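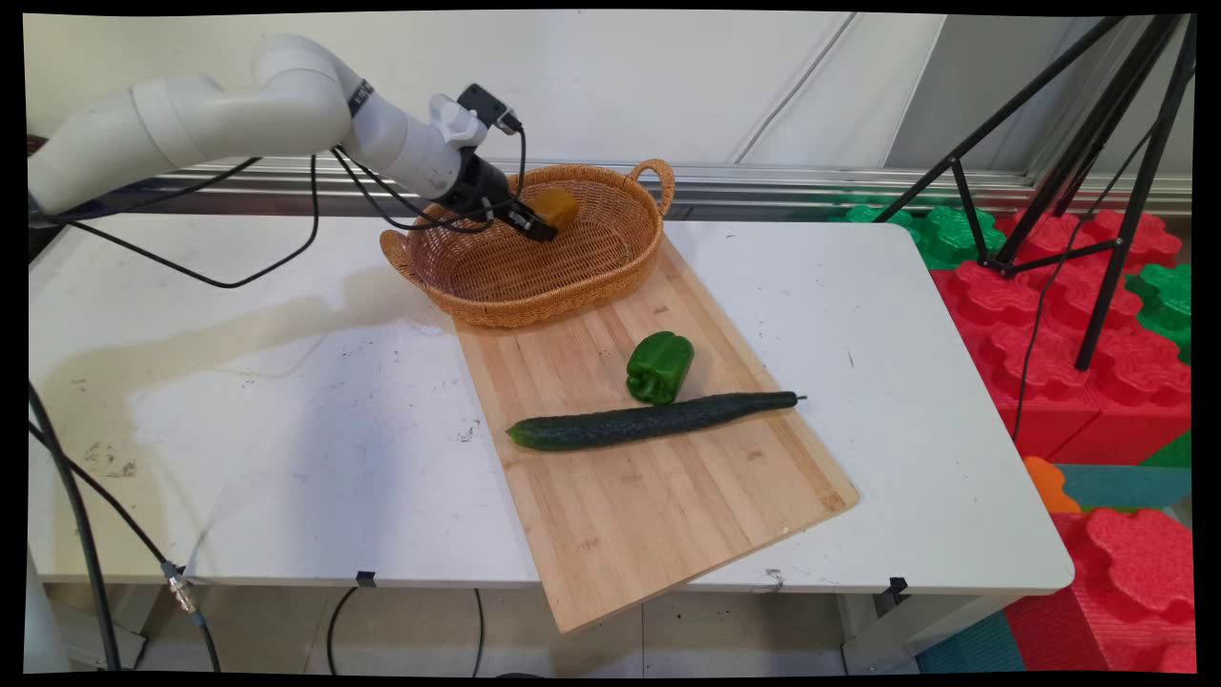 Basket and Board -- Kitchen Table Gallery

We use cookies to remember your settings. By staying on this page you accept them.

Covotau is a small kitchenware and produce page kept up from Godoy. The gallery covers ordinary things people put on a table before they cook: baskets, boards, bowls, and whatever vegetables are in season. It has been running for five years and now holds roughly 3,000 pictures, sorted by object and by month. The set on this page belongs to July 2025 and is filed under both Baskets and Boards.

The things in this set are a wicker basket, a light wooden cutting board, a green bell pepper and a long cucumber, all on a white table. There is something yellow in the basket too. Sets are kept small on purpose, so that the basket and the board are easy to look at. Larger spreads with a full week of groceries are on the Market Table pages.

The basket

Oval wicker, in light brown and tan, with a tight weave and curved woven handles. The rim is thick and rolled. We get more mail about rims than about any other part of a basket, mostly from people whose rim has started to come apart. A rolled rim like this one can often be rebound at home with soaked cane. The repair page has the steps.

Oval baskets sit well at the back of a table and leave the front free for cutting. They are also good for things that get used up quickly, such as peppers, lemons and small onions. For potatoes we prefer something deeper, kept in a dark cupboard.

To clean wicker, shake out the dirt first, then go over the weave with a dry brush. An old toothbrush works. If it needs more than that, use a damp cloth and a little dish soap, and let the basket air-dry away from the stove. Do not put it in the dishwasher. Two readers have written in to say they tried.

The board

Large, rectangular, pale, and made up of narrow strips. It has a few darker marks and stains, and we don't retouch those out of any board on this site. A board this size is handy when there is one long vegetable and one wide one, and you want both on it before you pick up the knife. The far end can go under the edge of a basket if the table is short on room, but pull it clear and set it flat and steady before you start cutting.

Coarse salt and half a lemon will lift most vegetable stains. Rinse, stand the board on its long edge, and oil it once it is dry. Food-grade mineral oil is fine. Olive oil goes sticky after a while -- we stopped using it.

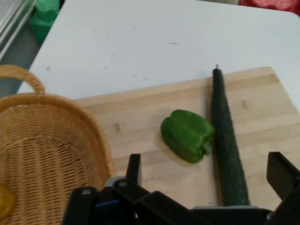
Boards made from strips need oil more often than boards cut from one piece, especially in a heated kitchen. If a strip starts to lift, take the board out of use until it has been glued and clamped, and check that the glue is safe for food. The Boards index has 85 entries at the moment, and 51 of them are strip boards of one sort or another.

The vegetables

A green bell pepper, glossy, lying on its side. Peppers tend to settle that way on a flat board and it is a good position for cutting, with the lobes up and the stem off to one side. Take the top off first and the seeds mostly come with it.

A dark green cucumber with bumpy skin. The bumpy kinds are worth scrubbing under the tap, and whether you peel them is up to you. We leave the skin on for salads and take it off for cold soup.

For a plain side dish, slice both thin and add salt, a spoonful of vinegar and a little oil. Let it stand in the refrigerator for half an hour and pour off the water before serving. It does not keep well overnight.

The table

White, with scuffs and small stains on the top. Green shows up clearly on white, and so does tan wicker. Most gray scuffs on a white top will come off with baking soda on a damp sponge. Test a corner first.

Using these pages

The full basket list is under Clolus, our index of weaves and shapes. Short updates go out in the Iment newsletter, along with a list of new sets. Corrections to names of weaves or vegetables are welcome through the contact form. We do not sell the items shown and can't say where a particular basket or board can be bought.

Contact | Copyright Covotau | Back to top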